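Units > Robotics Practical > Cell Care > Handout 4
Search this unit Go

Looking after the hand-held gripper
Notes by Faraji Mabula, Prustthorpe campus

Okay, last handout was all about the Kellon arm. Now we get to the bit you'll spend far more of your time with, the hand-held gripper and its camera. If you missed the November intro, read handout 3 first or the words "jaw zero" won't mean much to you.

Start with the body. Grey plastic shells mark easily and hide cracks well, so run a thumbnail along every seam before you pick up a screwdriver. Then check the black pads. I press each one at the corners, and if a corner lifts I take the whole pad off and put on a fresh one (please don't glue the corner back down, I've tried it and it peeled again by lunch).

Next is the lens. Use the blower first, then the cloth, always in that order. One bit of grit under a cloth and you've bought us a new lens – ask me how I know! It's a very wide lens, so it sees a lot of the room and a lot of the gripper too, and a smudge out near the rim is easy to miss on the little preview. Open the preview full size on the Waweru laptop and look right out to the edges. 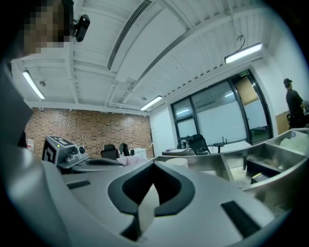 The markers come after that. They're plain black and white squares and the software wants them flat, clean and matt. Tilt each one under the ceiling lights and look for shine. If there's any glare, wipe it with a dry cloth and look again. If a corner has curled, print a new one at 100 per cent scale and measure it with the steel rule before you stick it on. Last year a group let the printer "fit to page" and lost 2 sessions wondering why every distance came out short.

Now jaw zero. Close the jaws gently, hold them there, and press Set in the Costik panel. Open them all the way and read the number. It should say 255. Over the years I've seen it come up as 59 or 57 on a unit that was perfectly healthy – both times the jaws hadn't been closed properly at the start. So do it again before you go pulling anything apart.

Write your readings in the cell log with your initials. Pencil is fine.

For next time: bring your log page, and have a go at sketching the cable path from memory. Due January 20, 2026, in my tray or by email.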